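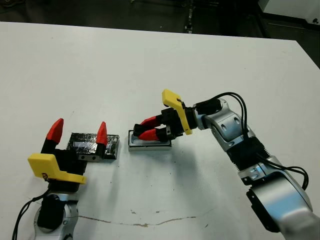 Both grippers at the table, the right one closed on the small white tray.

Cudell two-arm teaching station
Sold and supported by Bitar

We sell this station and we have our doubts about half of what gets said in its trade, so please read the page before you ask for a price.

The makers' phrase is "show it once". We have never got a useful job out of one showing. Plan on an afternoon of repeats, with the objects shifted a little each time, and plan on throwing some of those away. A run where you fumbled and recovered may be worth keeping. A run where you sneezed is not.

You can teach it in two ways. Hand guiding means taking hold of the arm and moving it yourself, which suits slow, single-arm work and tires the shoulders. Remote control means sitting at the pair of hand controllers and driving both arms together. Most buyers end up with the second. It feels clumsy for the first hour, and you can't feel how hard you are squeezing, whatever the brochure for the controllers says.

Start with dull objects. Small boxes and trays on a bare table will tell you plenty about your own driving. 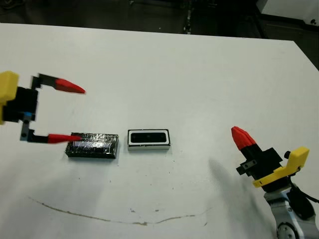
Janjua, who bought two stations in September, wrote to say our setup guide was too gloomy and that their staff were recording decent runs by Friday. We asked how the trained arms did with objects the staff hadn't used. They are still looking into that.

What you get
Two arms with two-finger grippers
One pair of hand controllers
Recording software, licence for 12 months
Spare fingertips, set of 6
Bench clamps and cable ties
Stock code 2568

What you don't get
A table. A computer. Any promise that a task you can do by remote control is a task the arms will learn. Those are separate questions, and we'd be wary of a seller who runs them together.

Recording
Each run is saved with the arm positions and the camera views. Sessions can hold up to 12 runs before the software asks you to save and name them. We find this irritating too. Name them properly, or you will be opening every one of them later to find the good grasp.

Keep your lighting the same between sessions. Shiny wrapping and strong shadows both deserve a few practice runs of their own.

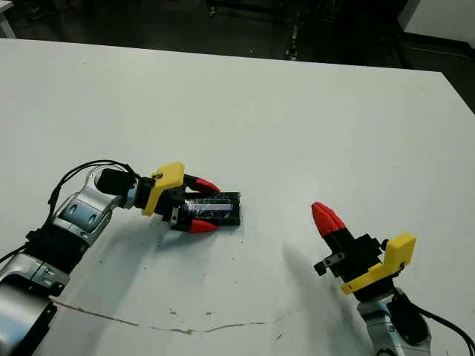
Wovska disagree with us about bad runs and say they keep every one, marked as failed, and sort them out afterwards. Fair enough if you have the disk space and the patience. We delete ours the same day.

Delivery and returns
Built to order. Returns accepted if the arms haven't been bolted down. Trial days can be booked at our workshop, and we suggest bringing your own objects, especially the awkward ones.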